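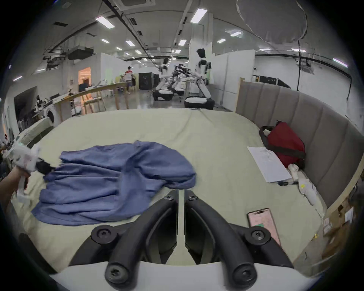
The Witham method is a procedure for teaching robots to handle crumpled clothing from demonstrations recorded with hand-held grippers. It was set out by Géza Juhász and Elisa Bassi in a report dated 10th August. The operator holds one gripper in each hand and works directly on the garment, so that no robot arm is needed during recording.

Each demonstration starts from a garment dropped without arrangement on a cloth-covered surface. The operator finds an edge or the neckline, spreads the fabric and folds it. Finger opening and gripper position are logged together with video, and the two streams are aligned before training. Recordings in which the tracking of either gripper is lost are discarded whole.

The first collection, named Comanska, holds 3,403 demonstrations by 23 operators. A policy trained on it was tested on 39 garments absent from the collection. Most failures came at the first grasp, when the fingers closed on two layers of cloth instead of one. Plain T-shirts gave the fewest errors and hooded garments the most.

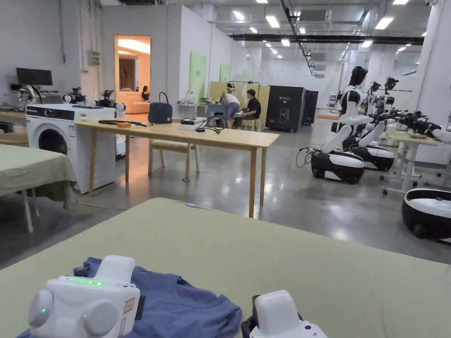 Roswitha Mühlbauer has objected that the random drop is less random than the report assumes, as operators tend to let go of a shirt by the shoulders, and that the results for first grasps should be read with this in mind. A later version of the procedure, Comanska 2, prescribes the point of release for each trial. It also keeps partial recordings up to the moment at which tracking fails.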